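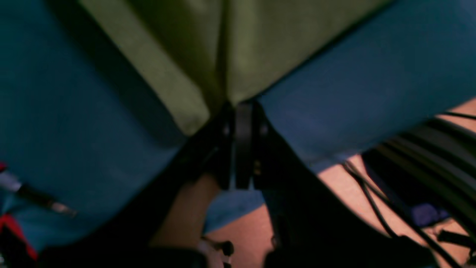 Piltthorpe Laundry Set

README, last revised in March

What it is

A collection of notes and pictures of household laundry being sorted, folded and put away, gathered at Vedbridge. There are 566 folding records covering 254 separate pieces of clothing and household cloth. The set is for people who want to study how fabric behaves when it is piled up, draped over other fabric, pulled flat or folded badly.

It replaces the older Vida list, which had the same clothes under different labels and should be left alone. If your copy has a column called "neatness", you have Vida.

What it claims, and how much of that to believe

The project proposal said the set would "represent the ordinary wash". I doubt it. The clothes came from a handful of households that own a dryer and don't iron much. There is very little wool, hardly any silk, and no baby clothes whatsoever. Anybody planning to say something general about laundry from these records should look at their own hamper first.

The proposal also said that colour would be "balanced". Blue wins by a wide margin, and after that come grey and olive. Sort by the colour field and you'll see it straight away. We didn't go out and buy orange shirts to fix this.

Fields

item_id: a number written on the care tag. Tags fall off. 9 items have been given a second number, and both are listed in the notes.

kind: shirt, trousers, towel, sheet, pillowcase, sock, other. "Other" is doing far too much work and includes tea towels, aprons and one bath mat.

colour: a single everyday word, picked by whoever was folding. Teal, slate and plain blue get mixed up all the time, and a garment in shade can be written down as a different colour from the same garment by the window. Treat this field as an opinion.

fold: flat, half, thirds, rolled, hung, heap. A heap counts as a fold if the person said they were finished.

surface: what the item was lying on. Where clothes lie on other clothes this says "cloth", even if there was a perfectly good table underneath.

notes: free text. Often blank, sometimes rude.

Labelling

Each record was labelled once. A second person went over 80 of them and the two agreed well on towels and sheets, poorly on trousers. The trouble with trousers is that a folded leg, a sleeve and a doubled-over panel of cloth can look very much alike when you only see part of them. Where the labeller couldn't tell, the instruction was to write "unsure" under kind. I think that instruction was followed about half as often as it should have been, so a confident "trousers" deserves a second look.

Creases are not labelled. There was an attempt, under the name Komov, to separate creases from fold lines and shadows. It was dropped in November. Some Komov values are still floating about in the notes field and they mean nothing now.

Known problems

Socks are recorded as singles in the early part and as pairs later on. Don't add them up.

Fitted sheets are all marked "heap" or "rolled". This is accurate.

The "hung" label covers pegged, draped over a chair and on a proper hanger. These behave quite differently and should have been three labels.

No fibre content was recorded unless the tag was readable. Guesses like "feels like cotton" were removed, though a few may have slipped through.

Not suitable for

Judging how clean something is, working out clothing sizes, or timing how long folding takes. The start and end times were entered by hand afterwards and I wouldn't trust them to boil an egg.

Changes

March: removed the neatness scores for good. Merged "grey" and "gray".

January: split pillowcases from sheets. Fixed the towels that had been entered as trousers.

November: Komov labels dropped.

Corrections are welcome if they come with an item_id. "The blue one" doesn't narrow it down.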